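The Year I Fell for Property Tax Relief

Property tax relief is the least glamorous money a homeowner will ever get, and I love it. I bought my house in Dudport four years ago, a narrow two-story place on a street of maples, and I spent the first three of those years paying the full bill because I figured the number on the paper was simply the number. Then a neighbor asked whether I had filed for the homestead exemption. I had never heard the word!

A homestead exemption takes a slice off the taxable value of the home you live in. The rules change from state to state, and often from one county to the next, so the first stop is your assessor's website. Mine had a single form and wanted a driver's license with the right address on it. I filled it out at the kitchen table in 16 minutes, coffee included, and my next bill came in $339 lower.
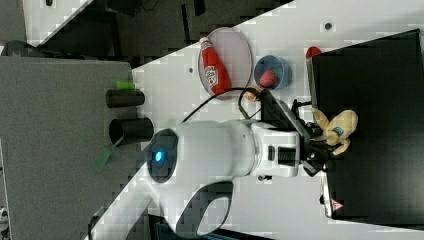

So of course I wanted to know what else was out there, and there was plenty. Many places have extra breaks for older owners, for veterans, and for people with disabilities. Some freeze the assessed value once you reach a certain age. Others will send a credit to households under an income limit, even to renters, which surprised me (I called my sister that same night and made her look hers up).

And then there is the appeal. Hagos Zeleke, a retired appraiser on the Abdella side of town, helps people read their assessments, and he sent me straight to my property record card. "Check the square footage before you argue about anything else," he told me. Mine listed a finished basement. My basement has a dirt corner and a furnace! I sent in photos and a one-page letter, and the assessor's office fixed the record without a hearing.

Do watch the calendar. Our filing window closes in March, and an appeal has its own, shorter deadline that starts with the date on the assessment notice. If your mortgage company pays the tax from escrow, send them the new bill too. Mine went on collecting the old amount until I called, and the refund check for the extra showed up while I was painting the porch.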